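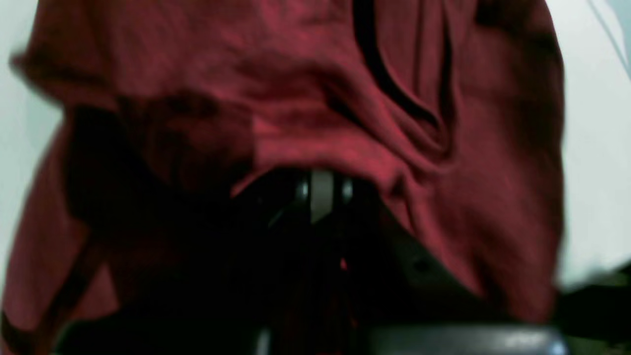
Red bleeding in the wash: how many times before it stops?

dtapley
Posted July 18, 2019
I've got a pile of red knit stuff that still turns the water pink. I've washed it five times, cold, by itself. My mother always added vinegar and salt to set the dye. I did that twice and saw no difference. Is there a point where it stops, or am I stuck washing reds alone forever?

Lacey Cropper
Vinegar doesn't set anything on cotton. That advice has been going around since before I was born. It works on wool and silk when you're dyeing with acid dyes, and that's a different job. What you have is loose dye that never got rinsed out at the factory. Wash it hot once, with plenty of water and a little detergent, and most of it will leave.

alfie_y
Hot will shrink it. I'd stay cold and use one of those color catcher sheets. I've used them with reds for years, mixed in with grays and blues, and never had a problem.

Lacey Cropper
Some shrinking, yes, if it wasn't preshrunk. But the sheets only grab what's floating. They don't get the dye out of the shirt, so you'll be buying sheets as long as you own it.

alfie_y
A box of 30 lasts me most of the year. I can live with that.

ausra_r
I ran the laundry at the Lightfoot guest house in Butura for a while, and we did up to 200 pieces on a busy day. Nothing red ever went in with the whites, no matter how old it was. We had one machine for darks and reds and that was the end of it. At home I test first. Wet a hidden seam, press it on something white with a warm iron and look at what comes off.

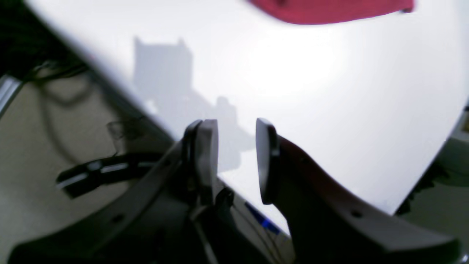
White surface, with something red at the top edge. Photo: ausra_r

dtapley
I'll try the seam test tonight. Does the iron matter, or can I just press it by hand?

ausra_r
By hand works if you leave it sitting for a few minutes. The iron is faster.

Dalia S.
I'm with Lacey on the vinegar, but not on the hot wash for everything. If there's contrasting trim or a printed front, the hot water can push the red into it, and then you have a new problem. Check the tag. Mine said 30 degrees and I ignored it once, in October, with a sweatshirt from Plurkidham. The white letters came out pink and stayed pink.

Lacey Cropper
Fair. Plain reds only for the hot wash.

alfie_y
Or cold with a sheet.

dtapley
Okay. Seam test first, then one hot wash for the plain ones. I'll post what happens.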